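Section 5: Setting Up Your Members' Cards

Welcome back, and well done for getting this far! By now your Fledar Front Desk program is installed and you've typed in your club's name and address. The next part is a pleasant one, so pour yourself something nice and take your time. A new club can hold up to 2,000 members on the basic plan, which is plenty for most of us.

It helps to have your cards and card holders close by before you start. 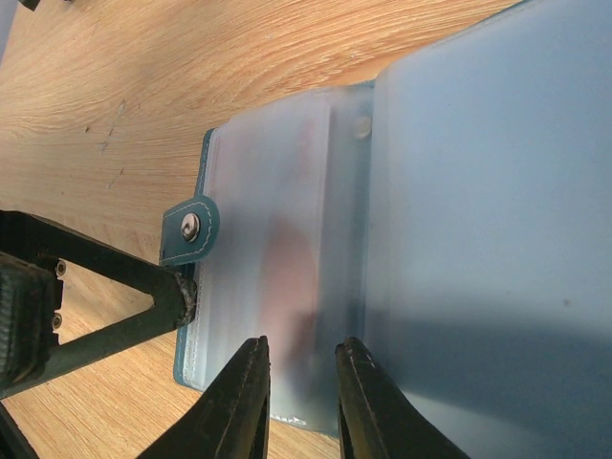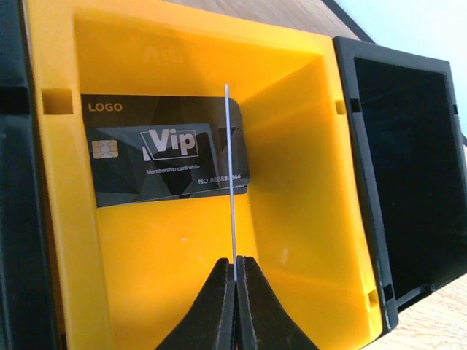 Adding your first member

1. From the main menu, choose Members, then New Member. A blank form opens with the cursor already sitting in the name box.

2. Type the member's full name just as they'd like to see it on their mail. If Rima Nassar goes by Rima, put that in the box marked Known As – it's the name your greeters will see at check-in.

3. Pick a membership type from the list. You can change it later without losing any visits, so don't fret over it now.

4. Click in the Card Number box and enter the number you want to give this card. Leading zeros count, so 0300 and 300 are two different cards as far as the program is concerned.

5. Click Save. A green check mark shows beside the name when the record has been stored.

Note: If you're bringing over a list from Poltance or another older program, skip these steps and go to Section 6. Our friends at the Nesamdale branch moved 2,857 records in one evening that way, and they still got home for supper.

Caution: Never give a returned card to a new member until you've opened the old record and chosen Release Card. Otherwise both people's visits will land on the same account, and untangling them is a slow business.

Replacing a lost card

Open the member's record, choose Card, then Report Lost. The old number stops working right away. Enter the new number, click Save, and the visit history comes along with it.

Fledar Member Services, Abu Hammour office | Contact us | Copyright Fledar, all rights reserved | Back to top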